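Cerer: Teaching a Planner When to Let Go
Student project report, Stesavholm robotics course
January 19, 2026

We started Cerer because our first planner was terrible at bags. Boxes, cups, bottles, all fine! Then we handed it demonstrations with thin plastic in them and it would close the jaws, lift, and decide it was holding nothing. Our project became the piece of software between perception and motion that answers one question over and over: do I still have the thing?

The training data is hand-held gripper demonstrations in home kitchens, where a person does the task with the gripper in hand and a camera on it records the view. We wrote the tooling in Python on top of Lü, the course's message-passing library, and we reused the Tekulau motion planner from last year's class with only small changes (mostly to how it handles time limits).

Our first version of the grasp check compared the distance between the jaws with the width of the object. For a mug this works great. A pinched plastic bag has almost no thickness, so the jaws look closed whether they hold it or not. We spent far too long tuning that threshold before we gave up on it.

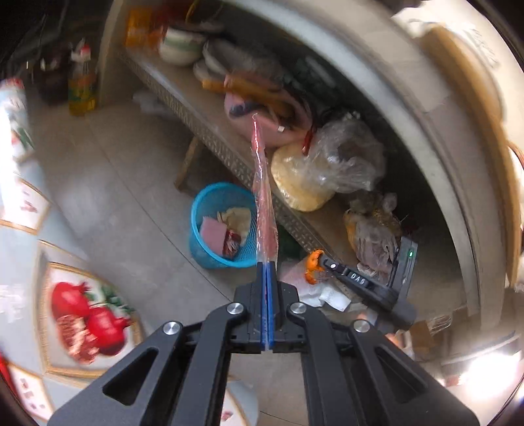
The second version looks at motion in the picture instead. If something is held, it should move along with the jaws while the background slides past. We track small patches between and just above the finger pads over 8 consecutive images, fit one motion to the jaws and another to everything else, and ask which motion each patch agrees with. Clear plastic is still hard, as it takes on whatever color is behind it, but knots, folds and colored areas give the tracker something to grab onto. When we saw the patches on a knot stick to the gripper for a whole lift, we cheered out loud in the lab.

The planner side is a small state machine with 5 states: approach, close, check, carry and release. The check state can send the arm back to approach, but only 2 times before it stops and asks for help. Without that limit it would happily try forever, which we learned during a long lunch.

We held back 80 clips for testing and labeled them by hand. The motion check clearly beat the jaw-width check on bags and wrappers, and the two were even on rigid things. Most of the remaining mistakes come from clips where the gripper hardly moves, so there is no motion to compare. We tried adding a tiny wiggle after closing, and in simulation it helps a lot. We haven't run it on the real arm yet.

Cluttered shelves also slow the tracker down, with so many edges close to the jaws. In February we want to crop the search area using the known jaw position and get the check fast enough to run during the carry, too. The labeling tool needs an undo button before anyone else uses it.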